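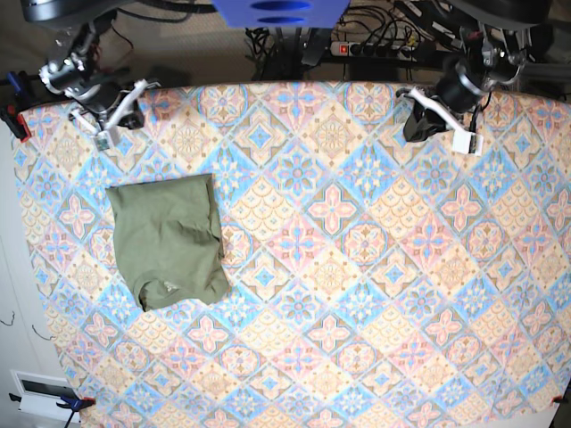
**Figure 9.1** A folded T-shirt on a patterned tablecloth.

# Chapter 9: Folding and Storing Knit Garments

Most of the clothing in an ordinary household is knit, and most of it is stored folded. Shirts, sweaters and underwear go into drawers or onto shelves, where they may stay for a day or for a whole season. How they are folded affects how they look when they come out, and it affects how much room they take up.

Chapter 8 dealt with woven garments, which hold a crease well and are often better on a hanger. Knits behave differently. The fabric is made of loops, so it stretches under its own weight, and a heavy sweater left on a hanger will show two points at the shoulders. A T-shirt is light enough to hang, but it folds easily and stores well in a stack.

## 9.1 The Folding Surface

Any flat surface at waist height will do. In most homes this is the kitchen or dining table. A bed is too soft for careful work -- the garment sinks and the edges wander. If the table has a cloth on it, leave the cloth in place and pull it smooth before starting. A cloth keeps the garment from sliding on a polished top. A busy print makes no difference to the folding, and a plain shirt is easy to see against it.

Clear a space larger than the garment with its sleeves spread. Wipe the table first if it was used for a meal. 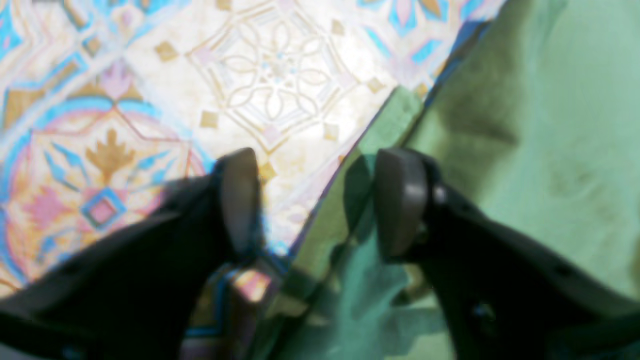

Smooth the fabric with the flat of the hand, working from the center toward the side seams. Knit fabric should be patted into place and never pulled, as pulling at one corner shifts the whole shirt off its grain. Small wrinkles that remain after smoothing will mostly relax in the drawer. Deep creases need steam, which is covered in Section 9.4.

## 9.2 The Rectangle Fold

The rectangle fold is the basic fold for T-shirts and the one used in the exercises at the end of this chapter.

1. Lay the shirt face down with the neckline away from you.
2. Fold one side in toward the center, and turn the sleeve back on itself.
3. Repeat with the other side.
4. Bring the hem up to the neckline.
5. Turn the shirt over and square the edges.

Beginners usually get uneven sides. The cause is nearly always step 2, when the first side is brought in farther at the shoulder than at the hem. Open the shirt and start again from there.

In the Siltano home storage course, Katia Bianchini has her students fold the same shirt 32 times before they move on to sweaters. The number is less important than the repetition -- a fold done by habit comes out the same size each time, and shirts of the same size make a stack that stands up.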